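Section 3. Running the two-arm handover at an open day

This section covers the handover demonstration as shown to visitors on the Simthorpe simulator. It assumes the software is installed and that the operator has been through Section 2. Visitors watch on the large screen. One operator drives, and a second person talks to the group.

3.1 Before the doors open

1. Start the simulator PC and log in with the demo account. The staff account loads the Bokar test files, which are not for public display.

2. Open the Zernesdale project and pick the handover task from the list. Loading takes around 2 minutes on the older machine.

3. Set the random seed to 394. Other seeds work, but the starting position of the block may leave one arm reaching a long way.

4. Run the task once from start to finish with the screen turned away from the visitor area.

5. Switch the view to the wrist camera of the near arm. Check that both grippers can be seen when the arms come together.

Note: The overhead view is easier for the operator. Small children tend to prefer the wrist view, and most school groups will ask for it anyway.

3.2 With a group present

1. Let visitors find a place to stand before starting. The limit is 13 people per group, including teachers.

2. Press Reset. Both arms return to their home positions.

3. Bring the near arm in and close its fingers on the red strip. Keep the strip pointing straight out from the blue block.

4. Bring the far arm over the block with its fingers open. Stop when a fingertip is on either side of the block.

5. Press Hold and let the second person take questions. The arms stay where they are until Hold is pressed again.

6. Close the far gripper slowly. Open the near gripper only after the grip light in the side panel turns green.

7. Back the near arm away, then press Reset for the next group.

Caution: Do not open both grippers during a handover. The block will fall and may pass through the table - a known fault in this version. If it happens, press Reset twice.

Caution: The emergency stop on the desk is wired to the real arms in the next bay. It has no effect on the simulator. Do not let visitors press it.

3.3 Letting visitors drive

Visitors may use the hand controller from step 4 onward. Set the speed to Low and stay within reach of the keyboard. Allow one try each when the line is long.

If the far arm comes in at a bad angle, press Hold, turn the wrist with the left dial and carry on. There is no need to start again.

3.4 Closing down

Save the session log under the date, for example 2019-03-10, and send it to Denise Mellor. Report faults to Innes Guthrie before the next open day.
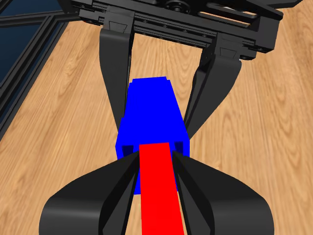
Figure 3. Wrist view at step 4, far gripper open over the blue block.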